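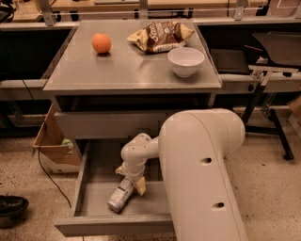 Américo Tavares sostiene que un escondite sin mantenimiento pierde a sus visitantes mucho antes de perder su recipiente, y que el registro escrito permite observar este abandono con varios meses de anticipación. En la presente sección examinamos esta afirmación con los datos de la ruta de Quintela, donde los escondites fueron colocados a lo largo de un antiguo camino ferroviario, abierto en 1876 y hoy destinado a caminantes y ciclistas.

El corpus está formado por 440 anotaciones que los buscadores dejaron en los cuadernos de papel. Cada anotación fue transcrita y después clasificada por dos lectores independientes. Se consideró como queja toda mención a un cuaderno mojado, a una tapa rota o a unas coordenadas imprecisas. Las anotaciones que contienen solamente un apodo y una fecha fueron conservadas, pero no intervienen en el análisis del tono. Cuando los lectores no llegaron a un acuerdo, la anotación fue marcada como dudosa y queda excluida también de la comparación con la ruta de Fanville.

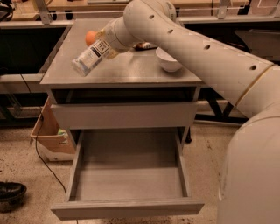
4.2 Resultados por tramo

El tramo entre la estación y el viaducto concentra la mayor parte de las quejas. Es el más cercano al aparcamiento y recibe muchas familias, que suelen buscar un solo escondite y regresar por el mismo camino. En el tramo alto las anotaciones son más largas, describen el recorrido completo y mencionan con frecuencia a otros buscadores encontrados en la subida. Allí se registraron intervalos de hasta 62 días sin ninguna visita, todos ellos fuera de la temporada de verano.

Nos parece importante señalar que la queja no siempre lleva al abandono. En Fanville, los propietarios de los escondites respondían en la página de la ruta y las visitas se mantuvieron estables. En Quintela esta respuesta faltó durante el invierno, y la recuperación comenzó en marzo, después de la sustitución de los cuadernos. No disponemos de datos suficientes para separar el efecto de la sustitución del efecto del buen tiempo.

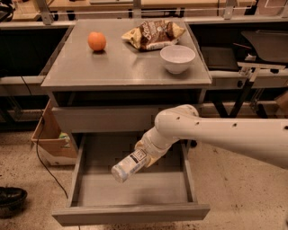
Figura 1. Mueble gris con el cajón inferior abierto; encima, una naranja, una bolsa de patatas fritas y un bol blanco.

La comparación con la ruta de Jonholm exige todavía más cautela, porque allí los cuadernos se retiran cuando están llenos y una parte de ellos no fue conservada. Por este motivo, los resultados de Jonholm se presentan por separado en la sección siguiente.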